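Print | E-mail

Home | Posts | Replies | Media

Ginette Brunet
7/21/24

Had the well pump replaced this week and people keep asking what it involved, so I'm putting it all in one thread. Private well, drilled in 1973, house outside Granau. I'm the homeowner. I don't do this for a living.

Symptoms first. The shower would go weak, come back, then go weak again. The pressure gauge in the basement was swinging up and down while one faucet was open. After a few days of that the water quit completely in the middle of a load of laundry.

Before you call anybody, check the breaker. I did. It had not tripped. Then look at the pressure switch, which is the small gray box near the tank. Ants get in there and foul the contacts. Mine was clean. Shut the power off before you take the cover off.

I called two outfits. The first one wanted to quote a new well over the phone without looking at anything. The second was Vaughn Szabo, who said he'd come out the next morning and test before he quoted. I went with Szabo.

He tested the motor wiring from the top of the well. No need to pull anything for that. The readings told him the motor was shorted, so the pump had to come up. That took him and his helper Mortimer Tran most of the morning with a pulling rig on the back of a truck.

The pump was set at 200 feet. I had it in my head that it was much shallower. If you don't have your well log, ask the county or the state. Mine was on file under the previous owner's name and I had to search by road instead of by name.

Things I wish I had done the night before: moved the car so the truck could back up to the well, cut down the lilac next to the casing, and filled every pot in the house while I still had some pressure. By the time I thought of the pots there was nothing coming out.

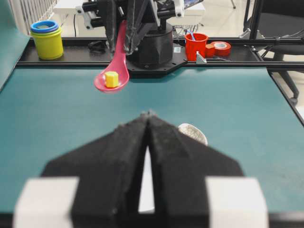 Water without a pump, for those who asked how we managed. We bought jugs for drinking and hauled buckets from my neighbor Imani Ostrowski's outdoor spigot for the toilets. A toilet takes more than you expect. For washing up, set out a bowl on a table, a white one with faint gray crackle markings like that is fine, and use it for hands and faces and then dump it in the toilet tank bucket. You go through a lot less than you would pouring from a jug over the sink.

The old drop pipe was galvanized steel and the threads were bad at several joints. Szabo showed me one he could flake with his thumbnail. We went back with poly pipe. New wire as well, and a new safety rope. He said reusing old wire on a new motor is how you end up paying for the job twice, and I wasn't going to argue over the wire.

Pressure tank: replaced too. The bladder in the old one had failed. You can check this yourself. Press the air valve on top for a second. If water comes out, the bladder is gone. A failed tank makes the pump start and stop all the time, and he thinks that is what finished the motor. So the tank was probably the first problem and I was ignoring it for most of a year.

If your pump clicks on every time you rinse a cup, get the tank looked at. A tank by itself is a much smaller bill than a tank and a pump.

After the pump went in he chlorinated the well. You run every faucet until you smell it, shut everything off, and let it sit overnight. The next day you run it out through a hose. Keep the hose off the garden, out of the creek, and away from the septic. We ran ours into the gravel by the road.

One more thing on chlorine. Bypass your softener and take out any cartridge filters first. I forgot the filter under the kitchen sink and had to throw the cartridge away. My fault, it was on the sheet he gave me.

Water was orange for a day. He said to expect that from an old steel casing when it gets disturbed. It cleared. I did not do laundry until it did — learned that one at our last house with a load of white towels.

Took a sample to the lab once the chlorine smell was gone. They want it cold and delivered the same day, so call and ask when they accept them. Results came back clean for bacteria. I'll test again in August and then once a year.

Someone asked about the bill. I'm not posting the total because depth, pipe and tank size change it so much that it won't help you. I will say the tank and fittings portion came in under $1000. Ask for the quote split into pump, pipe, wire, tank and labor. Szabo did that without being asked. The first outfit would not.

Nazma Navaratnam asked whether to replace a working pump because it's old. I asked Szabo the same thing. His answer was no, leave it alone if the pressure is steady and the motor tests fine, but have the tank checked every year. He has pulled pumps a lot older than mine that were still running.

She also asked about the well cap. Ours was the old style that just sits on top with a gasket that had dried out. It's now a sealed cap with a screened vent. Earwigs were living under the old one. If you can lift yours off by hand, it should be replaced.

Total time without water was 4 days, counting the wait for the pump to be delivered and the night it sat with chlorine in it. The log sheet with the new depth, pump model and install date is taped inside the basement door. I wrote Szabo's phone number on it too.

Will add the August lab results to this thread when I have them.

Print | E-mail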